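Avthorpe Introduces a Garden Hose That Lies Down When It Is Told To

TOKBRIDGE – Avthorpe, maker of sensible things for people with muddy knees, will begin shipping its new Duketti garden hose in October, a month when most of its customers are putting their hoses away. The company is aware of the timing. The hose was meant to be out in spring.

The Duketti comes in 93-foot and 14-foot lengths. The longer one is for yards. The shorter one is for balconies, patios and those gardeners who own a single tomato plant and talk about it a great deal. Both have a braided outer sleeve, brass fittings at each end and a thumb valve that can be worked in winter gloves.

Avthorpe's previous hose, the Thampi, was praised for its strength and disliked for nearly everything else. It kinked at corners. It kinked in the open, with no corner in sight. Customers wrote in, some of them at length, and the company read the letters over 2 winters before changing the inner tube. The Duketti's tube has a softer core, so it uncoils flat and stays where it is dropped.

Color choices have been kept to green and a darker green. A bright orange version was tested and found to be very easy to see, including from the neighbors' upstairs windows, and was withdrawn.

Each hose ships with a spray nozzle offering 6 patterns. Avthorpe expects most owners to find the one they like and leave it there for the life of the product. Replacement washers are packed in a small bag, which should be put somewhere safe and will then be lost. More can be ordered at no charge. 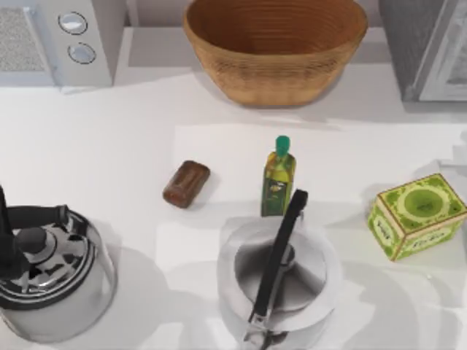
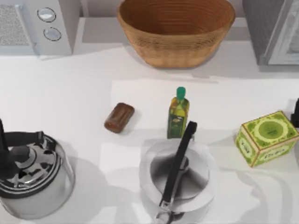
A woven basket at the back of a white countertop, in both views.

The Duketti will be sold through independent garden centers and from the company's own counter in Tokbridge, open Saturday mornings. Owners of a Thampi may bring it in, kinks and all, for credit toward the new model. Hoses should be drained first. The floor has only just been redone.

Retailers can request samples and a display reel from the Avthorpe trade desk.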